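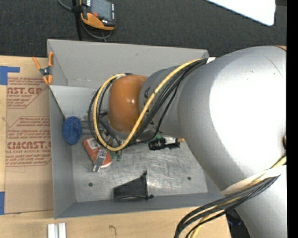 2018년 1월 20일

드디어 회색 철제 통 이야기를 쓴다! 12월 내내 써야지 써야지 하면서 미뤘는데, 그 사이에 통에 대한 애정이 더 깊어져 버려서 글이 길어질 것 같다. 정리함 하나에 무슨 할 말이 그렇게 많냐고 하면 할 말은 없지만, 정말 많다.

원래 나는 작업대 위에 뚜껑 있는 플라스틱 상자를 두고 썼다. 뚜껑을 열고, 넣고, 닫고. 이게 생각보다 귀찮아서 결국 물건은 전부 상자 옆에 쌓였다. 상자는 텅 비어 있고 그 옆이 산더미인 풍경, 아는 분은 아실 거다. 그래서 이번에는 조건을 딱 정했다. 뚜껑 없음, 칸막이 없음, 네모반듯할 것, 벽이 높을 것. 이 조건으로 찾다 보니 Kamolrat에서 파는 직사각형 금속 통까지 가게 됐다.

벽이 높다는 게 이렇게 좋은 건지 몰랐다. 얕은 쟁반은 물건이 조금만 쌓여도 지저분해 보이는데, 높은 통은 옆에서 보면 그냥 회색 네모다. 안에 뭐가 들었든 밖은 조용하다. 손잡이 구멍도 무늬도 없는 민짜 벽이라 더 그렇다. 처음에는 너무 밋밋한가 싶었는데 (사실 옆에 있던 초록색 통이랑 한참 고민했다) 나무 상판 위에 올려놓고 보니까 회색이 정답이었다. 밝은 나무색이랑 회색은 왜 이렇게 잘 어울릴까!

상판은 Plikwood 것이다. 짧은 쪽이 70cm라서 통을 올려도 앞에서 이것저것 할 자리가 남는다. 받자마자 사포질부터 했는데, 400방으로 한 번 밀고 1,000방으로 마무리했다. 여기까지 할 필요가 있었냐고 묻는다면, 손바닥으로 한번 쓸어 보시라고 하고 싶다. 나는 요즘도 지나가면서 괜히 쓰다듬는다. 마감은 Prament 오일을 얇게 발랐다. 색을 진하게 올릴까 하는 유혹이 있었지만 밝은 채로 두길 잘했다. 바닥 카펫이 짙은 차콜색이라 상판까지 어두웠으면 방이 동굴이 됐을 거다.

카펫 얘기도 조금만. Troltville에서 샘플 조각을 받아서 며칠 동안 바닥에 깔아 놓고 아침에 보고 밤에 보고 했다. 결이 살아 있는 차콜이 제일 마음에 들었다. 민무늬인데 심심하지 않고, 밝은 나무 테이블 뒤로 쫙 깔려 있으면 테이블 가장자리 선이 또렷하게 보인다. 단점은 흰 실밥이 기가 막히게 잘 보인다는 것. 톱밥도 마찬가지다. 사포질은 카펫 깔기 전에 끝내시길.

다시 통으로 돌아와서, 내가 이걸 쓰는 방법.

- 하루 동안 손에 잡히는 건 일단 전부 통으로 보낸다. 분류는 나중에.
- 저녁에 한 번 들여다보고 제자리로 돌려보낸다. 귀찮으면 다음 날 해도 된다.
- 무거운 건 던지지 말고 내려놓는다. 철제 통에 드라이버를 던져 넣으면 밤에는 꽤 민망한 소리가 난다.
- 액체가 담긴 것과 먹을 것은 넣지 않는다. 한번 귤을 잊어버린 적이 있다.

분류를 나중에 한다는 게 핵심이다. 예전에는 넣는 순간에 어디 넣을지 정해야 해서 그게 싫어 안 넣었는데, 지금은 고민 없이 넣고 나중에 한꺼번에 꺼낸다. 저녁에 통 바닥에서 물건을 건져 올리는 시간이 은근히 재미있다. 잃어버린 줄 알았던 줄자가 나오고, 도대체 어디서 빠졌는지 모를 나사가 나오고. 나사는 아직도 어디 건지 모른다. 혹시 의자 다리일까 봐 요즘 조심스럽게 앉고 있다.

흠집에 대해서도 한마디. 안쪽 뒷벽에 작고 거뭇한 자국이 하나 있다. 새 물건일 때였다면 며칠은 속상해했을 텐데, 작업대 위에 두는 통이니까 앞으로도 생길 거라고 생각하니 마음이 편하다. 물걸레로 슬쩍 닦아 볼까 하다가 그냥 뒀다. 이런 자국이 하나둘 있어야 내 물건 같다. 모서리에 먼지가 끼는 건 좀 다른 문제인데, 마른 붓으로 쓸어 내면 금방이다. 넓은 붓보다 낡은 수채화 붓이 구석에 잘 들어간다.

위치는 세 번 바꿨다. 처음에는 테이블 맨 안쪽 구석에 뒀다가 손이 안 닿아서 실패, 다음에는 바로 앞에 뒀다가 팔꿈치로 계속 쳐서 실패. 지금은 팔을 자연스럽게 뻗으면 닿는 곳에 있다. 혹시 비슷한 통을 들이실 분은 사기 전에 빈 종이 상자를 올려 두고 하루만 지내 보시면 좋겠다. 나는 그걸 안 해서 며칠을 이리저리 밀고 다녔다.

다음 글에서는 서랍을 뒤집어엎을 생각이다. 메모해 둔 것만 보면 벌써 한숨이 나오지만, 같은 통을 하나 더 살 핑계가 생기는 것 같아서 조금 설렌다. 비슷한 철제 통 쓰시는 분 계시면 바닥에 뭐 까시는지 댓글로 알려 주세요! 펠트를 깔지 코르크를 깔지 아직도 못 정했다.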